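Morkwood Researchers Report Method for Teaching Robots to Handle Resealable Bags

12/06/2026

A research group at the Morkwood Institute has published a method that allows a two-finger robot gripper to locate and hold the zipper seal of a thin plastic bag using a single camera mounted at the wrist. The work was led by Somtochukwu Ezeani, with co-authors Omolara Balogun and Lambros Deligiannis, and was carried out in the institute's manipulation laboratory in Gernstead.

Clear bags remain difficult for automated systems. The film reflects light, changes shape when touched, and shows whatever is stored inside, so that a camera may mistake the contents for the surface of the bag. Many existing systems depend on depth sensors, which often return poor readings on transparent material.

The Morkwood method, called Nevmont, does not try to rebuild the full shape of the bag. It looks for the seal strip as a continuous line, estimates the direction in which the line runs, and selects a point near one end where the fingers can close. After contact, the system compares new views from the wrist camera with the expected position of the line and corrects the grip if the strip has moved.
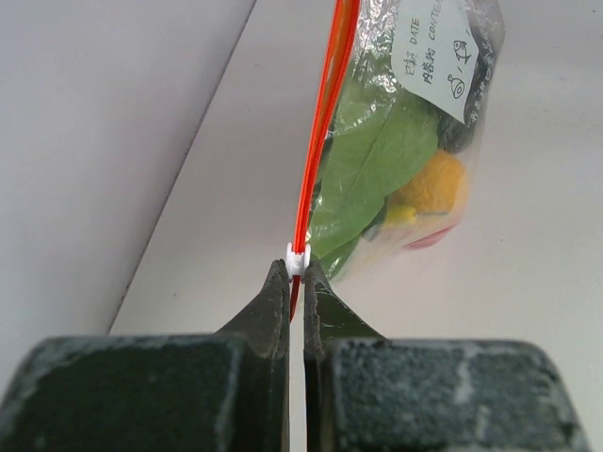 The gripper holds the red seal strip of a clear resealable bag, with the white slider just above the fingertips. Toy food items are visible inside.

The model was trained on demonstrations recorded by 9 operators, who guided the gripper by hand through short tasks. Each operator completed 3 sessions. Recordings in which the grip failed were kept in the training set and marked as failures, a decision the authors describe as important to the result.

"The seal is a small target, but it is the one part of the bag that keeps a fairly regular shape," said Ezeani. "Once the system can follow that line, it has much less to guess about the rest of the bag."

The group tested the method on 15 bag types that were not used in training. According to the paper, performance was strongest on bags with a colored strip. Results were weaker when the strip was clear, and when a label or a fold in the film crossed the seal close to the selected point. The authors also note that all tests took place under steady indoor lighting and that heavier contents were not studied.

Balogun, who designed the grip correction step, said the next stage will address opening and closing the bag with two arms working together. That task requires one gripper to steady the film while the other moves the slider.

The project is supported by the Rajput Fund for Applied Robotics. The training recordings and the code for the line-following model will be made available to other laboratories in November. Requests for early access may be sent to Titilayo Onuoha in the institute's research office.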